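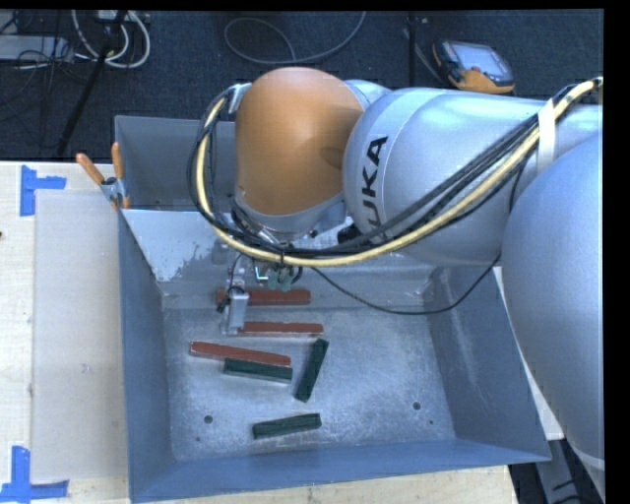

Page last changed: 2022-03-14

Packing and Covering, handout 3: Bins, blocks and first fit
Notes by Mamta Awasthi, tidied by Saeed Pakzad, who is to blame for the spelling

Last time we left the greedy rule half proved on the board, and someone wiped it. Here is the whole of it again.

The problem. You have a pile of items, each with a size no bigger than 1, and as many bins of size 1 as you care to pay for. Use as few bins as you can. Anyone who has moved house has met this problem and solved it badly.

First fit. Take the items in the order they come. Put each one in the first bin that has room. If none has, open a new bin and try not to sigh.

Claim. First fit never uses twice the best possible number of bins or more, so long as there is at least one item.

Proof. At the end, at most one bin can be half full or less. Suppose two were. The items in the later one would all have fitted in the earlier one, and the rule would have put them there. So if first fit uses m bins and m is at least 2, all but one are more than half full. The leftover bin and any other add up to more than 1, by the same argument. Hence the total size is more than m/2, and the best answer needs more than m/2 bins. The case m = 1 is left to your conscience.

Sorting first. Put the big items in before the small ones and things improve a good deal. The proof is longer and much less pleasant. We do the easy half next week, and Cremilda Lins will do the other half in the problem class, as she lost the toss.

What the sums leave out. Size here is one number. Real blocks have length, width and height, and two that fit by volume may still refuse to lie side by side. Do not write "by volume, clearly" in the exam. I had 63 scripts last year and it was clear in very few of them.

Exercises
1. Find six items for which first fit uses 3 bins and the best answer uses 2.
2. Show that the order of the items can change the answer.
3. Does taking an item away ever make first fit use more bins? Think before you say no.

Hand in to the Prajapati Room, in the tray marked Mundar. The other tray is for lost gloves.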